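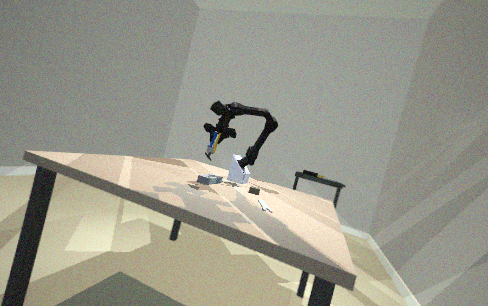 I want to tell you about slopes, and how they decide where every drop of rain ends up. Rain doesn't have a map, so it does the one thing water is good at and heads downhill. Look at the tabletop in the picture, tilting down from left to right with a sharp corner at the lower right. If you poured a jug of water along the high side, off it would trickle towards the low side! A valley works in the same way, only much bigger and with more sheep.

All the land that sends its rain to one river is called a **catchment**. The river catches the water, you see. I grew up in Netesholm, where our river is the Balaskas, and its catchment takes in 47 streams. Some are so small you can step over them (I have also stepped *into* quite a few).

## Which way will it go?

Between two catchments there is always a high line of ground called a **watershed**. Ours runs along the top of Okar, a long grassy hill 1,143 metres high. Two raindrops can land side by side up there and never meet again. One slides down the left side and joins the Balaskas, and the other slides down the right and ends up in the Rolitz, miles away.

My friend Refilwe Jacobs took me up Okar one February when it was absolutely bucketing down. We stood on the top with one boot on each side, and I felt very important.

## Fast and slow

Steep ground makes water rush. It picks up mud and grit and even stones, and it cuts deep little grooves in the hill. On flatter ground the water slows down and starts dropping things. First the stones, then the sand, and last of all the fine mud, so you get pebbles near the hills and squidgy banks near the sea.

## Try it yourself

You'll need a baking tray, some damp sand and a cup of water. Do it outside, please!

1. Press the sand into the tray and prop up one end with a book you don't like much.
2. Pour the water slowly at the top.
3. Watch for the first tiny river.
4. Now add another book and pour again.

Does your river bend, or does it go straight? Mine always splits in two near the bottom.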